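The gate at Vikside is the sort you have to lift and shove at the same time, and by the time I'd worked that out Janka Trnka was already halfway down the first row with a bucket on each arm, shouting over her shoulder that the early ones were nearly over and I'd better get a move on.

I'd come for gooseberries. I know, I know. Everybody drives out past Ondgate for the strawberries, and the car park on a sunny morning is full of small children with red chins, but I grew up with a gooseberry bush by the back step and I've been cross for years about how hard they are to buy. Janka grows 584 bushes of them, on a slope that her neighbours told her was only good for sheep.
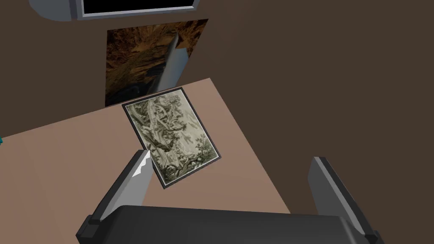
A table top in pinkish-tan, with the gripper's two fingers spread wide.

She started with 13 bushes, bought cheap from a nursery that was closing down, and she still has most of them in a scruffy row along the top hedge. They look dreadful (her word, and I'm afraid I agree) but they crop like mad. Everything else on the slope was grown from cuttings, pushed into a trench of sandy soil in the autumn and more or less ignored until the following year. I've tried this at home and killed the lot, so I asked what I was doing wrong. Too much fussing, apparently. I water things.

The picking is a scratchy business. You hold the branch up from underneath with one gloved hand and strip the fruit with the other, and you go home with forearms that look as if you've been washing a cat. Janka prunes hers into open goblets, with the middle cut right out, and you really can get your arm in and out again with most of the skin still on it. She takes out the oldest wood in December, wearing two coats, and burns it at the bottom of the field.

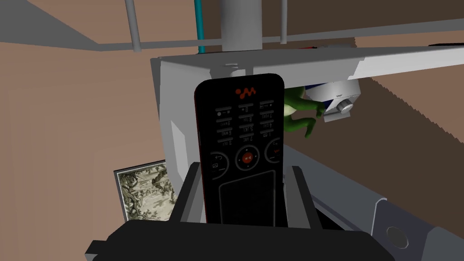

Black mobile phone, upside down, with an orange Walkman-style logo.

Now, mildew. I had promised myself I wouldn't let a fruit grower get started on mildew, and then I went and asked about the gap halfway down the hill. She lost a whole block there in one muggy summer, all of an old dessert kind she'd been very fond of, and you can tell it still stings. The replacements shrug it off and taste a bit plainer raw, though once they're in a pan with sugar I couldn't tell you which was which. Then there's sawfly, which can strip a bush to its ribs over a weekend if you aren't looking. She looks. Every morning before breakfast, low down in the centre of the plant, turning the leaves over one by one with a mug of tea in her other hand!

We had lunch in the packing shed, which she shares with the Hosseinzadeh family from the orchard next door. They bring the plums later in the season and she lends them her scales, and at some point last year the two of them made 336 jars of gooseberry and cardamom jam between them and sold out before the leaves were down. I was given the heel of a loaf and the scrapings of a test batch. I'd have happily eaten it with a spoon, and when she went to answer the door, I did.
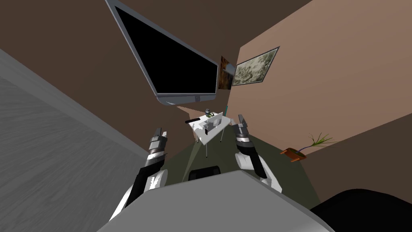 The wall-mounted television, with two framed pictures on the wall to its right.

What she'd like next is more people picking for themselves. The jam is lovely but it ties her to a stove in the hottest weeks, and the soft, red, fully ripe berries, the ones you can eat straight off the bush like grapes, don't travel at all. You have to be standing there. She has room for another 500 bushes on the far side of the track if she can get the drainage sorted, and she's got her eye on a few rows of jostaberries as well, which I'd never tasted and now want a hedge of.

If you go, take long sleeves and a shallow tub, as the bottom layer squashes in anything deep. Children are welcome, dogs stay in the car park, and you pay by weight at the shed. Ring the handbell if there's no one about, and give it a minute, she's probably up by the top hedge.

I came home with far too many. Half of them are in the freezer, untopped and untailed, and I rub the ends off while they're still frozen, over the sink, with the radio on.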